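Workshop tips from the Westardale robotics club

Print two fingers at once. The second is for when Team Clanix tightens the first one "just a bit more."

Snug the bolt by hand, then a quarter turn with the hex key. Plastic has opinions about anything beyond that.

Wipe smudges off the bin walls before a run – a damp rag will do.

Label your hex keys. Elaine Vieira has bought 2 sets since May and currently owns none.

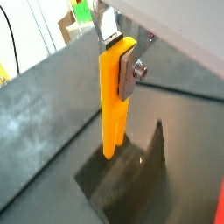 Yellow printed finger, bolted up, over the bin.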